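4. House rules for working near the arms

When we started writing this section I figured we'd just point to the lab manual and move on. Then Wiesława Piątek asked me which manual, and I had to admit we had 2 of them (one from the Cullinane group, one from Koltisia) and that they didn't agree on how close a person may stand to a powered arm. So we wrote our own and ran all 109 sessions under it.

The first rule covers what goes in front of the gripper. Only unbreakable cups were allowed until an operator had logged 33 clean grasps, and after that ceramic was fine. It's a dull rule and I love it! The yellow mug in Figure 3a is ceramic, so it belongs to the later group, and it shares its shelf with two tumblers of different heights. We wanted the handle, the rim and the neighbors all to matter when the operator picked an approach. 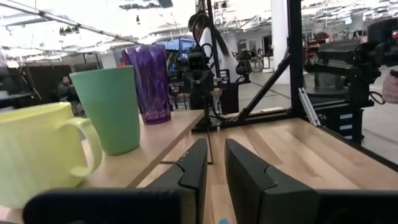

4.1 Who may stand where

People are the hard part. Our room is shared, folks sit and walk behind the table all day, and clearing everybody out would have killed the study in a week. We settled on a reach line instead: the farthest point any part of the arm can get to, plus a margin. You can be in the room, you can be at your desk, but if you cross the line the operator lets go of the controls and says so out loud.

Eamon Quinlan wanted tape on the floor. I didn't — tape peels, and then people trust a line that has moved. We kept a written distance on the session sheet and checked it again in August, when the Trostirum controller got new speed limits.

4.2 Setting the table

Soft things get their own rule. A cloth can hide the foot of a cup from a low viewpoint, so the operator has to look at the side view before closing the fingers. In Figure 3b the teal towel reaches toward the base of the green cup, and a layout like that calls for the check.

Figure 3. Cups on the shelf from the wrist view (a); cup and towel from the side view (b).

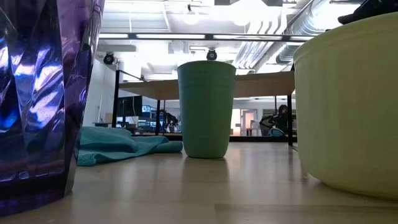
Does the reach line still apply when the arm is paused?
It applies until the power is off, and a pause counts as moving for everyone in the room.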